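Dretance is a collection of recorded examples used to train two-armed robots in household and packing tasks. It was assembled by a small group led by Vlasta Vukadinović and contains 1,953 recordings, of which 844 involve both arms handling the same object. Each recording pairs camera views with the joint positions of the arms.

The group describes the collection as varied. That claim depends on what is counted. Objects change often, but most of the bag recordings were made at 19 tables, and the same few operators appear to account for much of the motion.

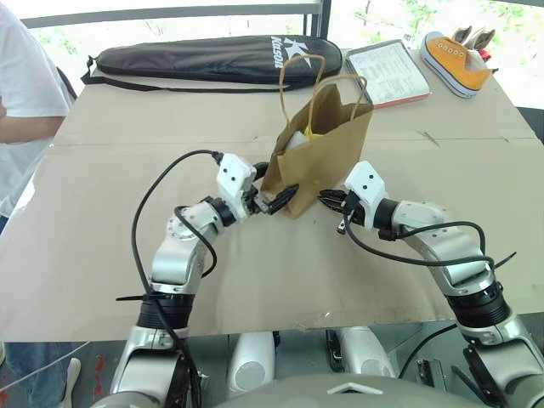
Two grippers holding a paper bag by its sides on a cardboard-covered table.

Critics have questioned how failed attempts were handled. Nayeli Ayala, who reviewed 200 recordings, found that drops and missed grasps had mostly been removed – a choice that leaves a learning system with few examples of recovery. The published notes give no count of discarded attempts.

Reported success rates come from the group's own trials, held in the rooms where the examples were gathered. No outside test has been published, and whether the training carries over to other rooms remains unknown.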